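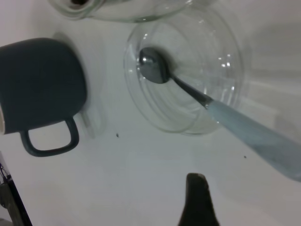 Search notes and slides Go

What the arm costs after you've bought the arm
Speaker notes, Shanti Goel

Slide 1. Wait for people to sit down. Say who I am, say I run the equipment budget at Vashisht, pause for sympathy.

Ask for hands: who has bought a robot arm? Keep them up if the number on the quote was the number you spent. (Hands go down. If one stays up, ask for their supplier's phone number.)

Slide 2. The quote. We asked Dirusach and Skuramach for a price on the same tabletop job: picking up mugs, bowls, spoons and jars. Two quotes came back and they could have been for different planets. One had the gripper in the price. The other had the gripper on page 3, under "options", next to the carrying case.

Point to make slowly: a robot arm with no gripper is a very dear way of pointing at things.

Slide 3. What we forgot. Read the list, don't rush it.
- Spare gripper fingers. Buy them with the first order. Delivery on ours was 10 weeks.
- Glassware. We put down one set of bowls. Maricruz in purchasing asked how many sets we expected to break and I said none, in front of people.
- A table. It needs to be heavy and flat, and it was in nobody's budget.
- Cable covers and ties. Cheap, and always bought last.
- Someone's time to put the objects back after each go. This is the biggest line by a mile and it was written down as "sundries".

Slide 4. Floor and table. Leave this one up for a bit while they look under the table. 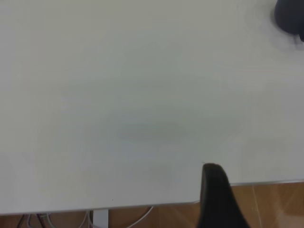 The bench between goes, gripper finger at the front and cabling underneath.

Talk about the space below as well as the space on top. Our first plan had a lovely drawing of the worktop and a blank where the floor was. Cables live in that blank. So do feet. Get the electrician in before the arm arrives — moving sockets afterwards cost us more than the table.

Also the surface. We chose white because it looked smart in the plan. Glass on white is hard going for a camera, so if your list of objects has clear ones on it, borrow them and try them on a few surfaces before you pay for the one you like.

Slide 5. Asking for the money. I asked for the arm in January and for everything else in dribs and drabs until summer. Every small request had to be signed by the same person, who got shorter with me each time. Ask once. Put in a line of 1000 for small parts and defend it like a dog with a slipper.

If time is short, skip the Vodell lease story. If there's time, tell it, but leave out the bit about the courier.

Slide 6. Questions. Someone will ask when it pays for itself. Say that ours is still learning to put things in bowls, and offer to send the spreadsheet.

Related notes
Leasing or buying: two years with Vodell
How to read a gripper quote (Maricruz Palacios)
Planning a test bench in a room that's too small
Spare parts: what to keep on the shelf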